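Speaker notes — "Write Like You're Standing in the Kitchen"
Lamont branch library, evening talk series, April
(print big, bring the water bottle, do NOT read the quotes off the phone again)

OPENING

Hi everybody, thanks for coming out. Wait for the people at the back to find chairs.

I've been writing instructions for a living for a long time. Appliance booklets at first, then the recipe cards for Guneck, then whatever came in the door. Tonight is about recipes, and mostly about why so many of them leave you standing at the counter with flour on your hands going, "wait, what bowl?"

Ask: who has yelled at a recipe? (Hands. There are always hands.) Take one story if somebody's eager, keep it short.

My story, if no one bites: the lemon bars. The card said "add the reserved sugar." I had not reserved any sugar. I went back up the card twice looking for the place where it told me to, and it never did. Those lemon bars were very, very sour and my brother-in-law ate one out of politeness.

PART ONE — WHO ARE YOU TALKING TO?

When you write a recipe down for somebody, you've usually made the dish a hundred times. Your hands know it. So the page ends up being a set of reminders to yourself, and the poor reader gets "cook until done." My grandmother's cards are all like this. I love them and I can't use them. One says, in full, "Pullow cake. As the other one but more eggs." I've asked every living relative what the other one was.

(Pause here, let them laugh.)
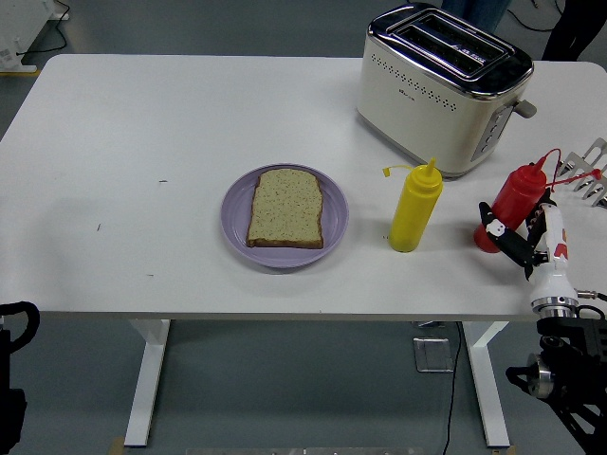

My favorite warm-up exercise for a writing class is to have everyone write directions for the plainest snack they can think of. You get ten lines, no more. People think it'll be a breeze, and then the questions start flying around the room. Take a slice of speckled bread on a purple plate, with a yellow squeeze bottle and a red one next to it — if I write "add the sauce," which one did I mean? And how much? A stripe, a puddle? I know what I meant, so I never notice that I didn't say it. Josiane Langlois, who I taught with back when we ran the summer workshop, used to make people swap papers and follow the other person's directions to the letter, and oh boy, the arguments. Grown adults! One man refused to sit down until he'd been allowed to add a line about the crusts.

If the group is small enough, do the exercise for real here. Pencils are in the tote bag. If it's a full house, just have them turn to a neighbor and say the directions out loud.

PART TWO — THE ORDER OF THINGS

OK so this is the part I get worked up about. Ingredients go in the list in the order you use them. Please. I will beg. If the butter comes first, butter is at the top, even if the chicken is the star of the show.

Same with the oven. "Preheat the oven" goes up top, unless the dough has to rest overnight, and then for heaven's sake move it down. I once tested a card that had you heating the oven and then chilling the dough for 2 hours. My kitchen was a sauna and the dough was still in the fridge.

Also, watch your commas. "1 cup walnuts, chopped" and "1 cup chopped walnuts" are different amounts of walnuts. Write both on the board if there's a board. Somebody will argue. Let them, it's fun, but cut it off before it gets to sifted flour or we'll be here all night.

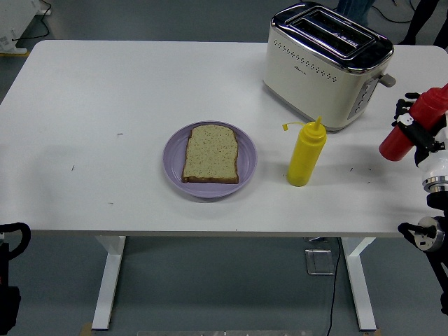

Splitting an ingredient is where the sour lemon bars came from, by the way. If the sugar goes in at two different points, say so in the list: "divided." Then say how much each time. Don't make people do subtraction with sticky fingers.

PART THREE — TELL ME WHAT IT LOOKS LIKE

Times are fine, but everybody's stove is different and mine is from another century. Give me the minutes and then give me something to look for or smell or poke. "Until the edges pull away from the pan." "Until it smells like toast." I'd take that over a number any day.

Read the two versions of the onion paragraph (yellow sheet). First one fast, second one slow.

The second one is longer and I don't apologize for it. When I did the Astarance booklet they wanted everything cut to 92 words a page, and we got there, but we got there by losing the chit-chat and keeping every single "until." Cut your adjectives. Cut "simply" and "just," which only make a person feel dumb when it isn't simple.

LAST BIT

Homework, if they want it: pick one family recipe, write it out, hand it to someone who's never made it, and keep your mouth shut while they cook. This is so hard! I have had to leave the house.

Questions. Remind them the sign-up sheet for the workshop is by the door. Get the pencils back.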